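Gromirico tabletop arm: questions about the June fault

What went wrong?
The arm closed its fingers too early and kept moving as if it were holding the part. On the bench at Larnville it dragged an empty gripper across the table for most of a run before Darnell Lindgren hit the stop. The controller logged every one of those picks as good.

Didn't the simulator catch it?
No. We were told the simulated runs were clean, and 875 of them went by without a warning. I'd take that number with some salt. The success check looked at finger position and never asked whether the part had moved.

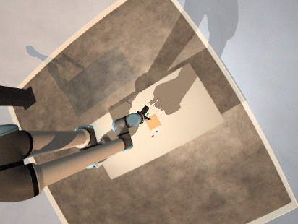
Simulated view of the arm, with the black gripper at the orange square on the cream panel.

Is the fix in?
A fix is in. The check now follows the part as well as the fingers. Solène Pons reran the old logs and 13 picks changed from pass to fail, which makes me wonder what else we waved through.

Can I run the arm with someone at the table?
Not yet. Besnard says the speed limit covers it. Their limit was set on simulated contact, so keep the guard closed and stay 40 inches back until Embla Myklebust signs off on the real bench tests.

Do I need to update?
Yes, and restart the controller afterward. Allow roughly 30 minutes. If the log still shows a pass with nothing in the gripper, send us the log.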